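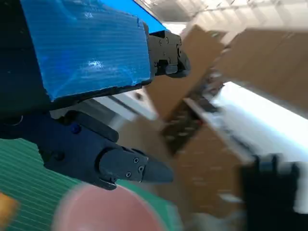
What an Open Day Should Show You

Search this site
Enter keywords
Go

2 February 2024

The old Pearce building in Nollach went up in 1861 and has been a rope works, a furniture store and, for a long stretch, nothing much. Tirkby moved into the ground floor and now uses it to develop robot arms for packing and sorting. Last month the company opened the doors for an afternoon. I went, stayed until they started stacking the chairs, and came away thinking that most companies run these events the wrong way and that Tirkby had got it mostly right.

I have been to a good many robot demonstrations. The usual one goes like this. You are led to a rope or a yellow line. On the other side is an arm, very clean, with a row of identical blocks in front of it. The arm picks up the blocks and puts them down. There is music. A screen behind the arm plays a film of the same arm doing something harder. After a few minutes a person with a headset thanks you for coming and the next group is let in. You learn that the arm can move blocks, and you probably knew that.

Tirkby's main demonstration was a sorting job. The arm, which runs on control software the company calls Drondent, had to pick mixed small goods from a work area with cardboard boxes close by. The boxes were ordinary brown ones. The goods were things people in the town might have at home. There was no music, and you could talk to the people running it without waiting for a question period.

What held my attention longest was a monitor on a side table. It showed the view from a small camera at the arm's wrist, live, as the arm worked. I saved a still from it, and I put it at the top of this page. The two black fingers are sharp enough that you can see the screws in them. Most of the rest is a smear. A round pink thing sits under the tip of the lower finger, out of focus, and I could not tell you from the picture what it is.

I think every visitor should be made to stand in front of that monitor for five minutes before being allowed to look at the arm.

From the outside, a robot picking things up looks easy and a little slow. People next to me said so. One woman said her grandson could empty the whole lot in the time the arm took to do a handful, and she was right. But from the outside you are using your own eyes, and your eyes are very good. You see the whole room, you see which object is nearest, you know what a box is and that the side of it will bend if you lean on it. On the monitor you get a close, narrow view that swings whenever the arm swings. Boxes turn into brown streaks. A white surface flares up so bright that there is nothing to read in it. Part of the view is always taken up by the gripper itself. If you had to do the job with only that to go by, you would be slow too.

Other cameras were fixed up near the ceiling, so the wrist view is one source among several. Staff were clear on that point when asked. Still, the last bit of the reach depends on it a great deal, and it is the last bit that goes wrong.

It did go wrong while I was there, more than once. The arm closed on the edge of a soft packet and came up with nothing. It nudged a tin along twice before it got hold of it. At one point it stopped completely and someone had to restart the run, which took long enough for half the crowd to drift over to the coffee. There was no announcement to cover the gap. A young engineer typed, frowned, typed again, and the arm went back to its starting position.

I would like to argue that these were the most useful minutes of the afternoon, and that a company that hides them is doing its visitors a bad turn.

Most of the people who come to an open day like this one have a stake in the answer. Nollach has two large warehouses on the bypass road, and between them they employ a lot of the families in the town. People came to find out whether a machine is going to take a job, and if so which part of it and how soon. A polished show with identical blocks gives them a wrong answer in one of two ways. Some leave believing the machine can do everything and feel sick about it. Others see a toy and leave believing there is nothing to think about. An honest run with missed picks and a restart lets a person who has packed boxes for a living make a fair judgment. That person knows how often a packet slips and what it costs when it does. They are better placed to weigh what they saw than I am, and I write about this for a living.

I listened to a few of those conversations. They were good. A man who had worked nights in one of the warehouses asked what the arm did with a wet box. The engineer said it had not been tested with wet boxes. He asked about tape ends, loose labels, and bags with air in them. She wrote some of it down. I have seen expensive consultants produce less.

Now for the complaints, since I have some.

A sign by the entrance said the arm could handle 300 different items. The table for the demonstration was set with 17. I don't think anyone was trying to mislead, but a big number on a sign does its work whether or not somebody means it to, and I heard the figure repeated in the coffee line as if it had been shown. It had not. If you put a number on a sign, show it or say where it comes from. "Tested in our lab over the past year" would have done, if that is what happened. When I asked, I was told that the figure counted different sizes of the same item separately. That should be on the sign too.

The second complaint is about jobs. There was a board headed "Working Together" with drawings of a person and an arm side by side. The text said the technology would free staff for more rewarding tasks. I have read that line on boards in many buildings. Which tasks? At what pay? Tirkby makes machines and does not run warehouses, so it can fairly say that the decision belongs to its customers. Then it should say so and take the board down. The rest of the afternoon treated visitors as adults, and the board did not.

The third is small. The monitor with the wrist view was on a low side table next to the coats, and I would guess that half of those who came never looked at it. It was turned partly toward the wall. No label, either. I found it only because I was looking for somewhere to put my cup. Next time it should be on the big screen, and the promotional film, which was on the big screen, should go by the coats.

There is an argument against all this, and I have heard it from people who organize such events. They say the public is not trained to interpret a failure. Show a missed pick and the story in the local paper will be about the missed pick. Investors come to open days as well as neighbors, and investors have short memories for anything but the bad moment. I understand the worry. A small company can be hurt by one bad clip passed around.

But the public interprets failure all the time. We watch apprentices drop things. We watch new drivers stall. We know the difference between something that is learning a hard job and something that is no good, provided we are shown enough of it. A single clip of a miss is misleading in the same way a single clip of a perfect run is. The cure for both is a longer look. An afternoon was long enough for me.

Tirkby says it will hold another open day once the upstairs floor of the Pearce building is finished. I plan to go, and I hope the man with the wet box goes too. I would like to see whether somebody has wet a box for him by then.

Get new essays by email. Enter your address to sign up. You can unsubscribe at any time.

Contact | Copyright 2024. All rights reserved. | Back to top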